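Two weeks with the Gisler hand in the Sundia simulator

Posted Sep 11, 2018 by Tudor Grecu

I've been putting off this review because I kept changing my mind, so take it as a snapshot. I bought a seat of Sundia back in the spring, mostly to test grippers on kitchen jobs before I spend real money on hardware, and this month I finally added the Gisler four-finger hand model to it. The seat was $600 and the hand pack was another $49 on top, so we're not talking crazy money – the physical version from Jumemgate is $3,000 and I'd like to be sure before I write that check!

Setup was easy. The pack drops into your parts folder, you restart, and there it is in the list. My only gripe is the manual, 26 pages long with most of it about licensing (the joint limits are in a table near the back, go straight there).

Up to now I'd been using the plain two-jaw gripper that comes with Sundia, and for boxes and mugs I still like it better. It closes, it holds, you go have lunch. The Gisler hand wants a lot more from you. Every finger has its own joints, and if you drive them all from sliders like I did on day one you'll get something that looks like a crab having a bad morning. Load the preset grasps! The wide one and the pinch are both good. The hook one I never got to work, and I tried it on everything I had.

Small bottles are where I spent most of my time, especially ones lying down on the counter. The two-jaw gripper needs to line up almost square with the bottle or it shoves it away. With the hand I could come in from above with the fingers open, be a bit sloppy about the angle, and still get hold of it more often than not.

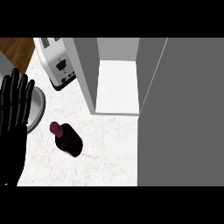 Plates are another story. Getting a fingertip under a rim takes patience, and the contact settings in Sundia are touchy enough that a plate will sometimes shoot off across the marble like a hockey puck. I turned the friction up one notch and that calmed it down, though now everything feels slightly sticky.

It also slows my old Stondcombe desktop down quite a bit, so close your browser first. I'd give the hand four stars and the manual one. I'm holding off on the real thing until I've tried the pinch grasp with forks and spoons, and I'll add a note under this post when I have.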